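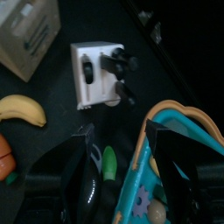 Stutby Makers' Group
Minutes of the equipment meeting, 24 Oct 2025

The chair welcomed everybody, thanked those who had come straight from work, and hoped the biscuits would last until item four (they did not). The minutes of the May meeting were agreed with one small correction to the spelling of "soldering".

1. Grallik arm kit on trial from Cindadia

The members who have had the kit on their bench gave a good long report, and it was a pleasure to hear how much they had enjoyed themselves. The arm comes with a two-finger gripper and a small camera near the wrist, and most of the trial has been picking up and moving light things on the dark table. The toy banana was a great favourite. The white cube with the slider and the black handles has been much harder work, as the fingers need to come in at just the right slant and the lower handle sits close to the upper one. It was felt that the slider should be left until people are happy with the handles.

Several members praised the handbook, which is written in plain English and has a very kind chapter on starting again after a mistake. There was less love for the software, which wants a fresh sign-in every time the laptop goes to sleep.

A question was asked about the camera view. Members said it is clear enough close to, but dark things on a dark table are difficult to make out, and a paler cloth was suggested. Action: bench team to try one.

2. Cost

Cindadia has quoted 2309 pounds for the kit, with spare finger tips included. The equipment fund can put in 1000 without troubling anything else. The rest would have to come from the open day money, and there was a friendly but lengthy talk about whether the lathe ought to come first. The Mockus kit was mentioned again. It costs 3000 and has a longer reach, though those who had read the leaflet were not sure we have the bench for it.

Agreed: to ask Cindadia for a further 31 days on trial, and to decide once the lathe quote is in.

3. Any other business

The kettle has been mended, with warm thanks all round. Would whoever borrowed the long extension lead please bring it back.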